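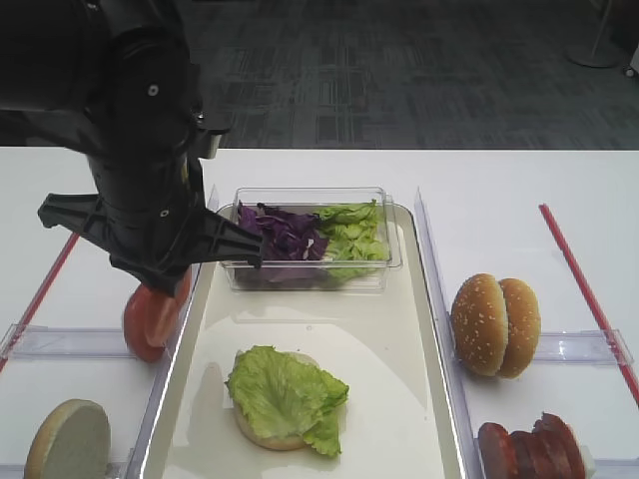 It wasn't the gripper's fault, Ngan-ling Yuen told me before I'd even got my coat off. The gripper did what it was told, and what it was told was that the tomato was already on the bun.

I'd come to Ulness to write a cheerful piece about a robot that builds sandwiches. Bun, lettuce, tomato, meat, lid – how hard can it be? Then I heard about run 289, and the cheerful piece went out the window.

The arm had dropped its tomato slice on the way over. Happens all the time, apparently (tomato is slippery stuff, and I drop it too). The trouble was that the software never noticed. It ticked off the tomato, went back for the next item and came down way too low, because someone had changed a height setting that morning and the check that should have caught it was switched off. Hicham Ghoneim was reaching in to pick up the fallen slice. The arm pinned two of his fingers against the table for what he swears was a full minute and the log says was 7 seconds.

He was fine, by the way! Bruised, cross, and off typing for a couple of days. But it shook them all up, and I liked that they didn't try to laugh it off with me.

So what went wrong? I asked everyone and got a slightly different answer each time. Blandine Hervieu blamed the height setting. Hicham blamed Hicham, a little, for reaching in without pausing the arm. Ngan-ling blamed the habit they'd all slid into after 100 clean runs, when pausing started to feel like a waste of time. 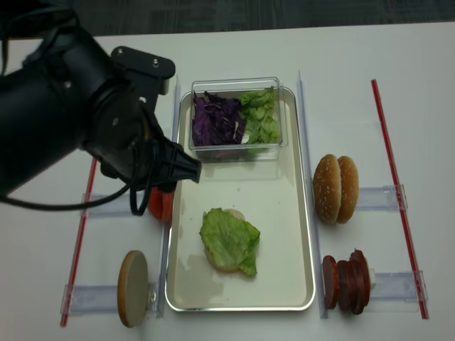 The one I keep thinking about is the missing check, though. The gripper can tell how far its fingers have closed, so if they shut on nothing, there's no tomato. Simple! That signal had been there from day one. It set off so many false alarms with thin slices that the team turned it off "for the afternoon," and the afternoon lasted until August.

It's back on now, and it's annoying. I watched the arm stop three times in one sandwich, and each time Blandine walked over, looked, and pressed the button to carry on. They've also capped how hard the arm can push down, and there's a rule that hands stay out until it has been paused. I broke that one within ten minutes, pointing at the lettuce, and got a very sharp "Hey!" from across the room.

Hicham's still on the project. He does the restocking between runs, and he keeps the stop button in his other hand while he does it.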